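The band comes back, the songs stay where they were
11 Apr 2020

Plornari are going back on the road in June, or say they are, and the new album is meant to be the reason. I have played it seven times now. I wanted to like it more on each go, and by the fourth I was mostly checking how long was left.

It is called Proltby, after the village where the first demos were made, and the press notes lean hard on that. A return to roots, they say. The village had a shed with a tape machine in it, and the band made four rough, wonderful songs there in 2000. The new record was made in a large studio with a string section. You can name an album after a shed all you like, but I would have preferred to hear the shed.

Reunion albums get an easy ride. Fans who bought the first singles at 15 are now in charge of review pages and radio playlists, and they are very forgiving of the people who soundtracked their school discos. I include myself. I queued outside the Flumodham Assembly Rooms for 50 minutes in the rain to see this band, and I still know the dance steps to a song I would be embarrassed to name here. So when the opening track starts with that old stacked harmony, five voices sliding into place, of course I sat up. Then the drum machine arrived and I sat back again.

The trouble is the middle. Tracks four to nine are all the same speed and all about the same thing, a woman who left and might return. Two of them even rhyme "rain" with "again" in the same spot. The label, Seidel, has put out a 30 page booklet with the deluxe edition in which each song gets its own essay, and I read the lot hoping somebody would tell me the difference between them. The essays were written by the label.

There are good moments. The closing ballad is sung nearly bare, with one guitar, and the lead voice has dropped and roughened in a way that suits it. It is the only place on the record where anyone sounds their age. I would have bought a whole album of that – and I suspect plenty of others would too – but it lasts under three minutes and then there is a dance remix of the single.

As for the tour, I have my doubts. The dates went up while half the venues had their doors shut, and the small print on refunds is very small indeed. The Flumodham show is down for a hall that holds 1206 people, where they once filled a football ground. That could be lovely. A smaller room might force them to sing without the backing tapes, which were doing about half the work last time I saw them.

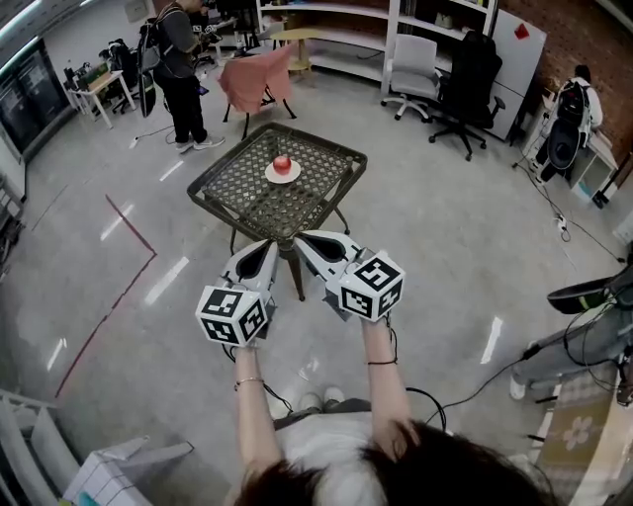 The ticket price has not shrunk with the hall, mind you. The cheapest seats cost more than the whole back catalogue does second-hand, and the back catalogue has the shed songs on it. If the closing ballad is in the set I might be talked round. If they open with the remix, I shall be in the bar.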